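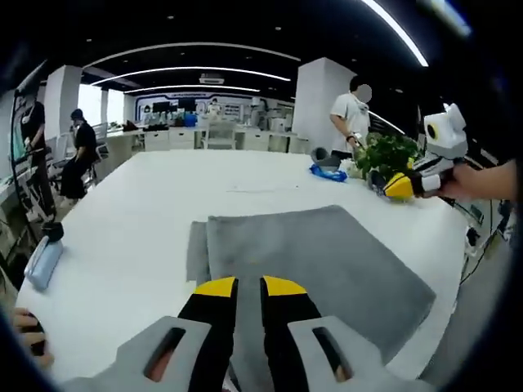
Kids' Corner > How Government Works

What Does It Mean to "Run" for Mayor?

By Hazel Strickland
July
15 shares | 3 comments

When I was little, I heard my dad say that our neighbor was running for mayor, and I pictured her in sneakers, racing down Main Street with a number pinned to her shirt. I even asked what time the race started! So if you've ever been mixed up about this, you're in good company.

A mayor is a person who helps lead a town or city. Running for mayor means asking the people who live there to pick you for the job. I'll use my own town, Avville, because I know it best.

First, you have to sign up. In Avville you go to the town hall and fill out a form (grown-ups love forms). Then you have to collect signatures, which are people's names written in their own handwriting. A signature on your sheet doesn't mean that person promises to vote for you. It just means they think you should get a chance to be on the ballot – that's the list of names voters choose from.

Next comes the campaign. This is the part you've probably noticed, with all the yard signs. The people trying to get the job are called candidates, and they knock on doors, shake a lot of hands and talk about what they'd like to change. Last time we had three of them. Priya Lindqvist wanted the library open later. Marcus Thibodeaux talked about fixing the bumpy road out to Plumness, and Dede Opoku wanted a new bus stop by the school.

Sometimes the candidates have a debate, where they all answer the same questions in front of a crowd. I love debates! I sit up front and bring snacks.

Then it's Election Day. Grown-ups who have registered, or signed up to vote, mark their ballots in secret. You don't have to tell anyone who you picked, even your best friend. After the voting ends, the ballots get counted. In our last election Priya got 1762 votes, more than either of the others, so she became mayor.

Can kids vote for mayor? Not in Avville. But you can go to a town meeting with a grown-up, or write the mayor a letter. My niece wrote one when she was 7, about the broken swings, and she got a letter back.

Tags: elections, mayors, voting, ages 7 and up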